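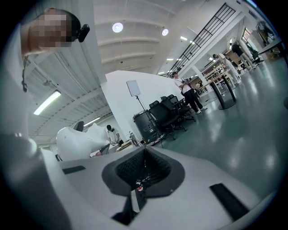
Vue depuis l'outil de démonstration tenu à la main, dans la grande salle de travail.

Enregistrer une démonstration manuelle avec l'outil portatif : procédure

La présente fiche s'adresse aux opérateurs habilités de l'atelier Vernley. Elle porte sur l'enregistrement de démonstrations destinées à l'apprentissage du bras Cemen. La téléopération fait l'objet d'une fiche distincte, tenue à jour par Bronwyn Hollis.

Préparation

Vérifier la charge de la batterie et l'espace disponible sur la carte mémoire. Nettoyer l'objectif au chiffon sec. Ouvrir ensuite une session dans le logiciel Sternido, puis saisir le nom de l'opérateur et l'intitulé exact de la tâche, tel qu'il figure au registre.

Les passages doivent rester dégagés pendant toute la séance. Les personnes susceptibles d'entrer dans le champ sont prévenues au préalable ; les visages sont floutés avant tout archivage.

Étalonnage

1. Ouvrir et fermer complètement les doigts de l'outil, 5 fois de suite.
2. Maintenir l'outil immobile pendant 3 secondes, objectif dirigé vers le plan de travail.
3. Décrire lentement une boucle au-dessus de la zone de travail, jusqu'au signal sonore.

En l'absence de signal, reprendre à l'étape 1. Après 2 échecs consécutifs, l'outil est remis à Tetteh Acheampong pour contrôle.

Enregistrement

Lancer la prise avant d'approcher l'objet. Le geste doit être continu, à vitesse modérée, sans changement de main. On évitera les rotations brusques du poignet, qui dégradent le suivi de position. Une saisie manquée puis corrigée peut être conservée, à condition d'être signalée par la mention « reprise ». Entre deux prises, replacer l'objet dans une position différente.

Une série comprend 13 prises. Toute série incomplète est enregistrée sous le statut « partielle » et n'est pas transmise à l'entraînement.

Clôture

Fermer la session, transférer les fichiers sur le serveur Casado et attendre la confirmation avant d'effacer la carte. Les séries transférées avant 16 heures sont relues le jour même. Les demandes de correction sont à adresser à Italo Marino.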